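Unit 3 – From a camera picture to a closed gripper

These notes go with the Monday lecture. Please read them before the lab, because in the lab there is no time to repeat the frames and the transforms. The exercises are at the end of each part, and you should hand them in together with your log file.

## 3.1 What the software must know

Our stack for this course has three programs. Tesano takes the pictures and gives back a list of objects with a pose for each. Lashari plans the motion of the arm. Flollimeck is the small state machine which calls the other two and decides what to do when one of them answers with an error.

Many students write all their logic into Flollimeck in the first week. Please do not do this. A state should ask one thing and wait for one answer. If you put a threshold for the colour segmentation into a state, you will look for it a long time later.

For a pick, the state machine needs:

- the pose of the object in the base frame
- the width of the object at the height where the fingers will close
- a direction of approach that is free
- a place to put the object, with its own direction of approach

The second point is the one which is forgotten most often. Tesano gives the width of the largest outline. For many parts this outline is not what the fingers touch.

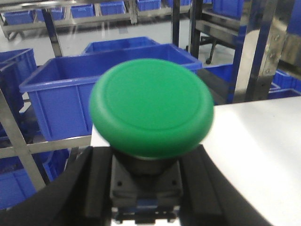 *Fig. 3.1: Wrist view of a green mushroom-head push button, with the fingers on the black base.*

For this part the cap is what the segmentation finds easily, since it is large, round and of one colour. The grasp, however, is on the base. So the part model in Mininent (our parts library) has two entries: a detection shape and a grasp shape, with a fixed transform between them. If you only have the detection shape, the planner will try to close on the round cap, and a round cap between two flat fingers can turn.

A second difficulty is the background. The wrist camera sees shelves and blue bins behind the part, and a bin is a legal target for placing. During the grasp check you must therefore mask everything that is further away than the finger tips. The mask is computed from the kinematics of the arm and needs no learning.

**The grasp check**

1. Close the fingers with the low force setting.
2. Read the finger opening. Compare it with the width of the grasp shape.
3. Take one wrist picture and run Tesano with the mask on.
4. If both tests agree, go to `LIFT`. If they do not agree, go to `REOPEN`.

The opening is given in encoder steps, not in millimetres. In the lab configuration a fully open gripper reads 1,098. Do not write this number into your code; read it from the configuration file, as it changes when the fingers are exchanged.

*Exercise 3a.* Draw the transitions for the case that the opening is correct but the picture shows no part. Give one reason why this can happen with a part of shiny metal.

*Exercise 3b.* The state `REOPEN` in the sample code has no counter. What happens when the part is missing? Add a limit and explain your choice in 2 or 3 sentences.

## 3.2 The fixed camera and the keep-out map

The wrist camera is good for the last part of the motion, but it has no knowledge of the room. For the room we use a fixed camera and a keep-out map. The map is a simple grid on the floor plane. Each cell is free, blocked or unknown, and Lashari treats unknown as blocked.

The map is made in two layers. The static layer holds the walls, doors, and everything which was there at calibration. The dynamic layer is computed again with each picture, and a cell stays blocked for 28 pictures after the last detection. With this delay a short shadow does not open and close a path all the time. The price is that the planner is slow to use a space which has become free.

Floor markings need special care. A painted line or a decal has strong edges, and an edge detector will happily report it as an obstacle – but it has no height. The opposite error is worse: a low object of the same colour as the line can be removed together with it. In the picture for this part, look for yellow in more than one place.

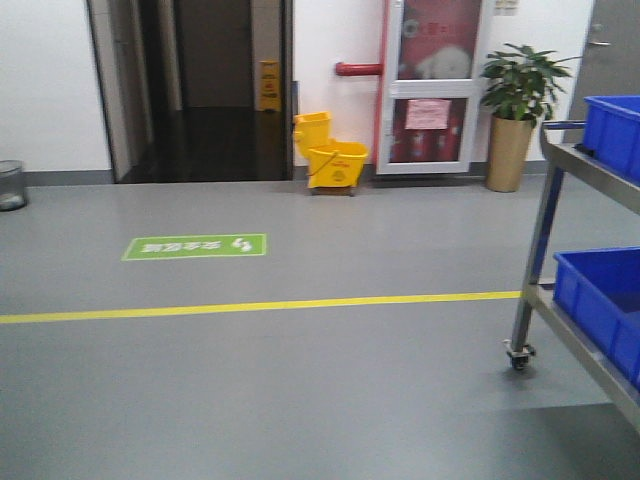
One reader of an earlier version wrote that filtering the line by colour should be forbidden in the lab, and that it is safer to draw the line by hand into the static layer once and never touch it again. In the same note it was added that a hand-drawn line is wrong as soon as the camera mount is moved, so the calibration must be checked at the start of every session.

I agree with both remarks, and the sample code now follows them. The colour filter is still in the repository under `old/`, for comparison only.

**Checking the calibration**

Choose corner points on the floor which cannot move, for example where the baseboard meets a door frame. Project them from the map into the picture and measure the error. Our limit is 3 pixels. Things on wheels are never reference points, also when they have been in the same place all week.

*Exercise 3c.* The sample recording contains 17 blocked cells directly on the line. Find out which layer they come from, and write down how you found it.

*Exercise 3d.* Lashari plans only with the cells. Describe a situation where a shelf above the floor is dangerous for the arm although all floor cells under it are free. Which extra information would the map need?

## 3.3 For the lab

Bring your Flollimeck graph on paper. Start with the simulated gripper and change to the real one only when `REOPEN` has a limit. The log file must contain the finger opening for each attempt, also for the failed ones. Groups who have not finished 3b begin with it in the lab, and do the keep-out map in the second hour.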